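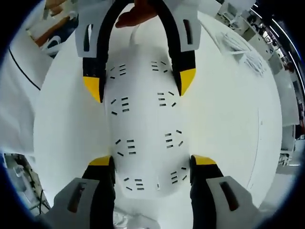 White printed fabric piece on the folding table

Galang Residents > House Matters > Linen Room > Minutes

Minutes of the linen room meeting, 02/09/2020

Present: Amado Buenaventura (chair), the residents of Sulau wing, two persons from Cerura wing. Apologies were received from the kitchen group.

1. Previous minutes
The minutes from May were read and accepted. One correction: the shelf under the window belongs to Cerura wing and not to Sulau.

2. Folding of small pieces
We spoke for a long time about the small white pieces with the black dash print. They are long and rounded and one end is narrower, so they do not fold well into squares. At present every person folds them in a different way and the piles fall over.
Amado proposed to lay the piece flat, with the print up, to pull the corners gently until there are no creases, and then to fold it once along the middle line between the two columns of print. Cerura wing prefers to fold it across. Both ways were tried at the table during the meeting. The fold along the middle gave the flatter pile – but it takes more space in the drawer.
Agreed: fold along the middle until the next meeting, then decide again.

3. The table
The white surface must be wiped before folding. Last month there was a jam stain on three clean pieces and they had to be washed again. No cups on the table, please. This was already agreed in May.

4. Storage
The blue box is full. Sulau wing asked if the printed pieces can have their own drawer. The top drawer sticks, so the second one will be used. Amado will write the label.
Agreed: 20 pieces in one pile, not more. The rest goes in the cupboard behind the door.

5. Order from Brollivar
The new order is for 200 pieces, of which 100 are plain and the others printed. The order number is 2557 and it should be written on the delivery paper. Delivery is at the side entrance. Cerura wing will receive it and check that the pieces have no loose threads.
It was asked if the old plain pieces can be used as cleaning cloths. Yes, if they are first marked with a pen in one corner.

6. Other matters
The iron is missing its cup for water. If somebody has it in their room, please bring it back.
The lamp over the table is weak in the evening. Amado will ask the house office for a stronger one.

The next meeting will be announced on the door of the linen room.

Minutes written by Sulau wing.

3 comments | 5 shares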